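Etiquetas em caixas plásticas retornáveis: adesivo permanente ou porta-etiqueta?

Fórum Armazenagem e Logística Interna > Identificação e rastreio

amoen
29/07/2024
Temos 800 caixas plásticas retornáveis em circulação entre o armazém e a montagem. As etiquetas são de papel térmico com adesivo acrílico permanente, e a lavagem é a 73 graus com detergente alcalino. Depois de poucos ciclos a etiqueta sai em parte e fica o resíduo de cola, que apanha pó e impede a colagem da seguinte. Alguém resolveu isto sem trocar as caixas?

z_lencho
Papel térmico não é para esse uso. A essa temperatura a camada escurece e o código deixa de ser lido antes mesmo de a etiqueta descolar. Passe para polipropileno com impressão por transferência térmica, fita de resina (não de cera). O adesivo tem de ser especificado para superfícies de baixa energia, porque as caixas são quase de certeza PP ou PEAD.

Gisler_M
Discordo em parte. A etiqueta sintética aguenta, mas o problema do amoen é outro: o conteúdo da caixa muda. Se o destino muda a cada viagem, um adesivo que resiste à lavagem só dá mais trabalho a remover. Eu separaria as duas funções: identificação permanente da caixa, com código fixo, e informação variável num cartão.

amoen
O conteúdo muda, sim. O código da caixa em si nunca existiu, herdámos o sistema da Durbridge assim.

z_lencho
Então o cartão também não chega. Cartão em porta-etiqueta cai no tapete rolante, já vi isso em Bomholm. Com código fixo lido à entrada e à saída, a associação fica no sistema e o cartão é dispensável.

Gisler_M
Dispensável enquanto há rede. Quando o leitor falha, o operador precisa de ler alguma coisa a olho. E o cartão cai quando a moldura é de encaixe simples; com retenção nos 2 lados não cai.

anoma.w
Acrescento a questão da posição. Nós colocamos a zona de identificação ao centro do lado comprido, numa superfície lisa. Nas extremidades com nervuras a etiqueta faz ponte sobre os recessos e levanta pelos cantos.

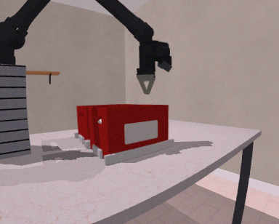

Fig. 1 - Caixa vermelha, etiqueta em branco no painel lateral comprido.

Gisler_M
De acordo com o painel liso. Só que, se as caixas ficam arrumadas com o topo virado para o corredor, o lado comprido não se vê. Convém repetir o código no topo, nem que seja gravado.

z_lencho
Gravação a laser em PP vermelho dá pouco contraste, teste primeiro. Para o resíduo de cola antigo: removedor à base de citrinos, espátula de plástico, depois isopropanol. Acetona não.

amoen
Obrigado. Vou fazer um lote de teste com etiqueta sintética para o código fixo e moldura para o cartão - a Vinditora envia amostras de ambas. Deixo aqui os resultados depois de passarem pela lavagem.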